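10/28/22 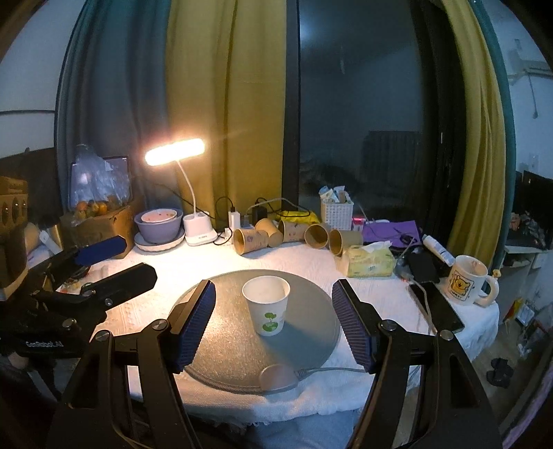
*The cup on the tray, the gripper open.*

I write this in the evening, with tea, before I forget the order of things.

Today I worked again on the question of the Birklow task: does the policy learn better when the demonstrations are all clean, or when we keep also the ones where the hand hesitates? Until August I was sure that clean is better. I deleted every hesitation with much patience. Now I am less sure.

The set has 261 demonstrations of the paper cup. I trained two policies, one with only the smooth ones and one with everything, 2000 steps each, the same seed. Then I ran them on the arm at Grovitz, 22 trials for each. The smooth policy was faster. But when its first grasp was a little beside the cup, it did not know what to do and it pushed the cup forward until I pressed the stop. The other policy opened, went back a small distance and tried again. It looked like me when I am tired, and I was a little ashamed and also very pleased.

I must be careful. It is one object and one table, and a paper cup forgives much. Koltinov's old report says that the corrections help only if they are short, and I think roughly a third of mine are long. I should cut them by length and train once more before I tell this to anybody in the group.

Another thing I noticed is the width of the opening. When I demonstrate, I open the fingers wider than necessary, and the policy has copied this habit very exactly. On a full table it will be a problem, as the fingers will touch the neighbour of the object. I wrote it on the paper by the door.

The Memon logger lost the times of one session again. I restarted it and the new files look correct, but I do not trust it and will compare them with the video tomorrow.

My right wrist hurts from holding the tool. I must ask for the lighter handle, and buy more oranges. The training with short corrections is running now and should finish in the night.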